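The slow end of the laundry

Opinion, by Juwita Siregar

My mother folded other people's sheets for most of her working life, and I did it for a fair while myself before my wrists sent me into the office. So when somebody tells me that folding is unskilled work that a machine might as well have, I feel my neck go warm, and I try to count to ten, and I usually get as far as four.

I say this so you know where I'm coming from. I'm not against the arms. We have had a pair of them at Trarkden since December, in what used to be the mending corner, and most of us have got used to walking past. They are learning (if that's the word, and Aiman Jugah, who sets them up each morning, tells me it's near enough) to deal with clothing in a heap. Sheets were sorted out by machinery long ago. A sheet is a big flat honest thing. A heap of somebody's clothes is another matter altogether.

You would be surprised how much time goes by with very little to look at. Some of the staff stopped for a look in the first week, expecting I suppose something like a car factory, and drifted back to their tables before the kettle had boiled. The fingers open over the bench and wait for the next go. I found this restful. Warrick Te Moana, who has been on the folding tables for 19 years, found it insulting, and said so at some length over lunch. If he stood with his hands apart over a bare bit of counter he'd expect a word from the supervisor.

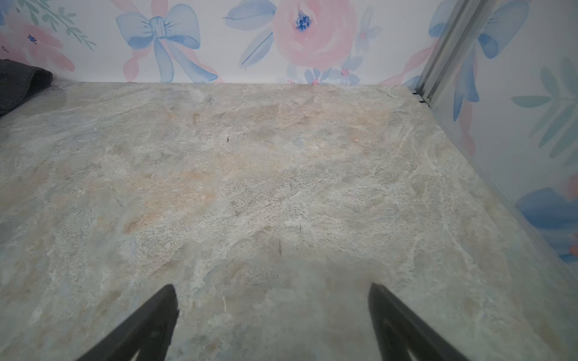
What Warrick knows

I've thought a good deal about that remark, because underneath the grumble there's a proper question about what we are paying people for. Watch Warrick take on a pile. He'll have a hand in it before he's finished his sentence. He knows from the feel which layer is a t-shirt and which is the leg of something else, and he'll give the one on top a little shake to see what comes with it. None of that is written down anywhere. When the firm wanted it written down, so the arms could be set up properly, they called him in for two afternoons and asked him to explain himself, and he came out more tired than I've ever seen him after a full shift.

And here I think management got something wrong, and I've told them so, kindly I hope. Those afternoons were paid at his ordinary rate. But he wasn't folding, he was teaching, and what he taught is now worth something to the company that it wasn't before. If a consultant had walked in with the same knowledge they'd have bought him lunch and thanked him for the invoice. I would like to see every worker who is asked to show a machine their job paid as a trainer for those hours, with their name put on the work. It wouldn't cost the earth.

The other thing is who gets the new jobs. So far there are two, Aiman's and a part-time one that went to Kamarul Goh, who came up from the sorting belt and had never touched a robot in his life. I was delighted about Kamarul! He's patient, he knows fabric, and he can tell you that a dark garment lying crumpled over a printed one is going to be a nuisance well before anybody's screen says so. That's the right way round, to my mind. You can teach a laundry worker to look after a pair of arms a good deal faster than you can teach a technician to care about a neckline. 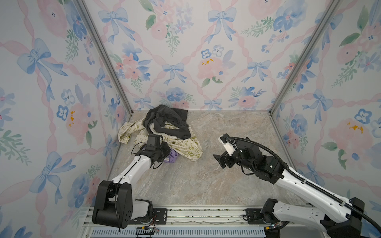 Still, I don't want to be too rosy. There are seven of us over fifty on the floor, and we have all done the same sum in our heads, which is whether the arms get quick before we get to the pension. The firm says no one will be let go on their account. I believe the people who said it. I'm less sure about whoever has their desks in five years, and a promise made in the lunchroom has a way of leaving when the person who made it does. Put it in the agreement, please, in plain words, with a date on it.

I'd ask for one more thing. Let the tedious parts go first. Socks, for instance, or the lost property bin, or the heavy wet bundles that did for my wrists. Too often it's the pleasant bit that gets handed over, and people are left feeding and clearing up after the equipment, at a pace they didn't choose. Tomoyo Kikuchi on the late shift likes her folding. She listens to her radio plays and turns out a stack of shirts you could rule a line with, and she goes home in a good mood. I'd want a very sound reason before I took that from her, and I haven't heard one yet.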